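4.2 Wrist-view perception and the handover gate

Two-arm tasks in Litisura start with both grippers close together over one workpiece.
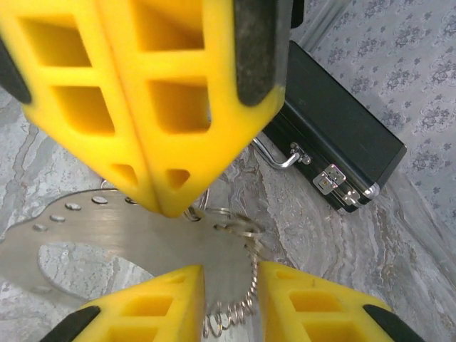

Figure 5. Wrist camera view with both grippers near the metal plate. The fingers entering from the top belong to the other arm; those at the bottom belong to the arm carrying the camera. Key rings and a coil spring are attached near the right side of the plate.

The controller has to answer one question before it lets the second arm close: which pixels belong to the part, which belong to the arm that carries the camera, and which belong to its partner. Figure 5 is a hard case for this. All four fingers are the same bright yellow and have the same lattice of openings, so neither color nor texture tells one gripper from the other. The first version of our segmenter, which was trained on single-arm data only, labeled every yellow region as "self." The planner then treated the partner's fingers as part of its own body and left them out of the collision check.

We fixed this in two steps. First, the self mask no longer comes from the image. It is rendered from the joint state and the finger opening, using the hand-eye calibration, and widened by 5 pixels to cover calibration error. Anything inside the mask is self and is removed before the network runs. Second, the network now has a separate partner class. Labels for that class were made by projecting the other arm's model into the wrist view and correcting the outline by hand where the soft fingers had bent away from the model. Melahat Uysal and Csenge Szekeres corrected 2000 images this way. We kept the images with heavy occlusion, even when the outline of the part could not be closed.

Metal parts cause a different problem. The plate in Figure 5 has a pale sheen along its upper area and is darker toward its lower edge, and depth on surfaces like this is often missing or wrong. We do not fill the gaps. The part estimator, Mirzaei, works from edges in the color image and falls back on depth only for the supporting surface. For the plate it uses the curved outer edge, the row of small holes that follows it, and the large rounded cutout. The holes are the most useful of these features. They fix the rotation of the plate even when the partner covers much of it, provided that at least two of them can be matched. With only one hole matched, the estimator reports position and leaves rotation open, and the planner has to ask for another view.

The rings and the spring are not modeled as rigid parts. Early on we tried to fit a chain of short segments to the spring and gave up on it. The fit jumped between frames whenever the coil passed between the fingers, and the planner followed the jumps. Mirzaei now returns one attachment point on the plate and a keep-out region grown along the visible metal. The region may grow between frames but shrinks only after the wrist has moved to a new viewpoint. This makes it too large much of the time. We accept that cost, as the planner can usually still find a grasp on the free side of the plate.

Background objects also matter more than we expected. The carrying case has a curved metal handle and two latches, and an edge detector finds plenty to work with there. Without a filter, hole candidates turned up on the hardware of cases like this one. We now drop any candidate that lies outside the plane of the supporting surface by more than the part thickness plus a margin. Where depth is missing at the candidate itself, the nearest valid reading is used. The marbled surface gave less trouble. Its veins are low in contrast and rarely form closed curves.

The handover gate sits between perception and the motion planner and is deliberately simple. It runs as a state machine with three states: wait, approach and close. Moving from wait to approach needs a part pose with rotation. Moving from approach to close also needs the partner mask to agree with the partner's reported joint state. If the two disagree, the gate returns to wait and both arms hold position. We tried letting the arm creep forward during a disagreement – it saved time on easy trials and caused contact between fingertips on the hard ones – and took the option out.

All thresholds are kept in one file per part, and the gate writes its state and the reason for each transition to the Walska log. Pieter Nkosi's replay tool reads that log and steps through the wrist images with the masks drawn on top. Most of the tuning was done in replay and then checked on the arms. The full loop takes some 28 milliseconds per frame, most of it spent in the network. Rendering the self mask is cheap enough that we do it on every frame, including those where the arm is at rest.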